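기초전자실험 강의노트 4주차
서미스터를 이용한 온도 측정

1. 이번 주 목표
NTC 서미스터의 저항 변화를 마이크로컨트롤러의 ADC로 읽고 섭씨 온도로 환산한다. 지난주에 만든 전압 분배 회로를 그대로 쓰므로 브레드보드를 분해하지 말고 가져올 것.

2. 서미스터의 특성
NTC 서미스터는 온도가 올라가면 저항이 줄어든다. 변화는 직선이 아니고 지수함수에 가깝다. 실험에서는 다음 B 상수 식을 쓴다.

1/T = 1/T0 + (1/B) ln(R/R0)

T와 T0는 절대온도(K)이고 T0는 298.15 K, R0는 그 온도에서의 저항이다. B 값은 부품 데이터시트에서 찾는다. 섭씨를 그대로 넣는 실수가 매년 나온다.

3. 회로
전원과 ADC 입력 사이에 서미스터를, ADC 입력과 접지 사이에 10 kΩ 고정저항을 둔다. 8비트 ADC의 읽음값을 N이라 하면 서미스터 저항은

R = 10 kΩ × (255/N − 1)

이다. N이 0이면 계산이 되지 않으므로 코드에서 먼저 걸러낸다. ADC 기준전압은 회로 전원과 같은 전압으로 맞춘다.

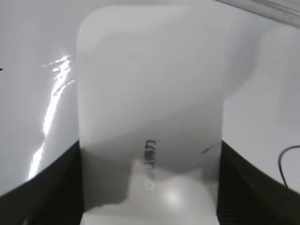

4. 측정 순서
(1) 전원을 넣기 전에 고정저항을 멀티미터로 재서 기록한다. 계산에는 표시값 말고 실측값을 쓴다.
(2) 실온에서 200회 연속으로 읽고 평균과 표준편차를 구한다.
(3) 서미스터를 손가락으로 2분간 잡고 10초 간격으로 N을 기록한다.
(4) 손을 떼고 같은 간격으로 다시 기록한다. 이 자료에서 열 시정수를 구한다.

5. 오차에 대하여
서미스터에 전류가 흐르면 스스로 열이 난다. 5 V 전원에서 R이 10 kΩ일 때 소비전력은 0.625 mW이다. 데이터시트의 열방산 상수로 나누면 자기발열에 의한 온도 상승이 나온다. 보고서에 이 값을 반드시 적는다. 양자화 오차는 별도로 계산하고, N이 1만큼 바뀔 때 온도가 얼마나 달라지는지 실온 근처와 체온 근처에서 비교한다.

6. 보고서
분량은 그래프 포함 2쪽. 원자료는 표로 따로 첨부한다. 다음 시간 시작 전까지 257호 앞 제출함에 넣는다. 회로 관련 질문은 Kwabena Zakaria 조교, 계산 관련 질문은 Liudmyla Vasylenko 조교에게 한다.

다음 주: 연산증폭기, 교재 6장 앞부분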